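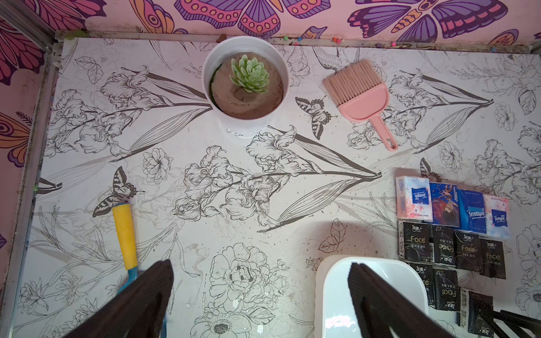
Contact paper on shelves: worth doing again or stop now?

kincaid_b
Posted in Walls, Shelves and Small Jobs

We moved into a rental in Brodness in the spring and every cabinet in the kitchen has old contact paper in it. Some has curled up at the front. Under the sink it has gone brown along the back. I want to pull it all out and put down new, but my sister says contact paper is a mistake everywhere and I should paint the shelves and leave them bare. The landlord does not care either way as long as it is clean when we leave.

Shelves are painted wood, not great paint. What would you do?

Bernadette

leifm
Paint. I have taken that stuff out of three houses and it has never once come off in one piece. The adhesive gets hard after a few years and then you are scraping. If the paint under it is poor, the paint comes with it, and now you are painting anyway.

elsa_l
I don't agree with Leif. It comes off fine if you warm it. Hair dryer on low, start at a corner, pull back flat against itself and go slowly. I did a whole pantry on a Saturday and was done before lunch. Whatever glue stays behind comes up with cooking oil and a rag, then dish soap to get the oil off.

Where people go wrong is putting new paper over old. Don't do that.

leifm
Cooking oil on bare wood leaves a stain that primer won't always cover. I would use mineral spirits with the window open.

elsa_l
She said the shelves are painted.

leifm
She said "not great paint."

kincaid_b
It is chipped at the front edges and fine further in. I tried the hair dryer on one shelf tonight. The middle came up easily and the back third tore. Mineral spirits on the rest tomorrow.

If I do go back to paper, does the pattern matter? My daughter wants flowers. I was thinking plain white so I can see when it needs wiping.

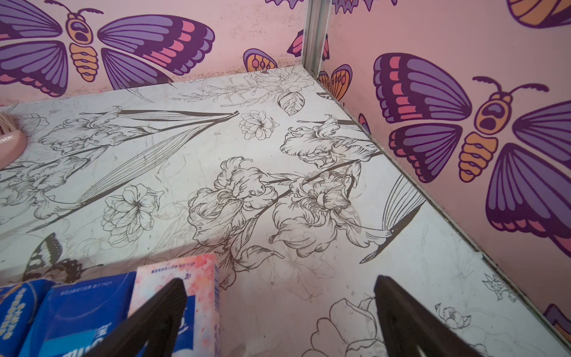

Enmont, July

r_vik
Writing from up north, where we have the cottage. We have used contact paper there for years because the shelves are rough and painting them was never going to happen. To answer the question about pattern: line drawings on white are a decent middle choice. You still see crumbs and spills against the white, and small cuts and scratches don't show as much as they do on plain.

Bigger point is the corners. Paper that stops short of the wall leaves a gap, and dirt gets into it and stays there. Cut it oversize, press it into the corner with a plastic card, then trim with a new blade. Change the blade often — a dull one drags the paper and you get a ragged edge that lifts.

thanasis_p
Agree on corners. I run a bead of clear silicone along the back edge under the sink and nowhere else. Water gets behind the paper there and that will be your brown stain.

elsa_l
Silicone in a rental? She has to take it all out again when she leaves.

thanasis_p
A bead that thin comes off with a razor scraper in two minutes. Replacing a swollen cabinet floor takes a lot longer.

leifm
Check for a leak before you seal anything. Put a dry paper towel under the trap overnight and look at it in the morning. If the old paper was brown only at the back, I would look at the shutoff valves first.

kincaid_b
Did that. Towel was damp under the cold side. Landlord is sending someone from Cullinane to look at the valve.

r_vik
Good. Let the cabinet dry out with the doors open before you put anything down. It won't stick to damp wood.

thanasis_p
For the sink cabinet you could skip the adhesive kind and use a loose ribbed liner. Kaseck makes one in a wide roll. You lift it out, rinse it and put it back. Not as nice to look at, but it's under a sink.

elsa_l
That I can agree with. Loose liner under the sink, contact paper for the dishes.

leifm
Loose liner everywhere, or paint. Still my answer.

kincaid_b
Update. Valve is replaced. Mineral spirits took off the rest of the glue but also softened the paint on one shelf, so that one is getting sanded and painted. Loose liner under the sink. Flowers on the other shelves, as instructed by my daughter. One roll is 90 inches and I need to work out whether that does the upper cabinets or if I should order two.

r_vik
Order two. You will spoil a piece on the first shelf.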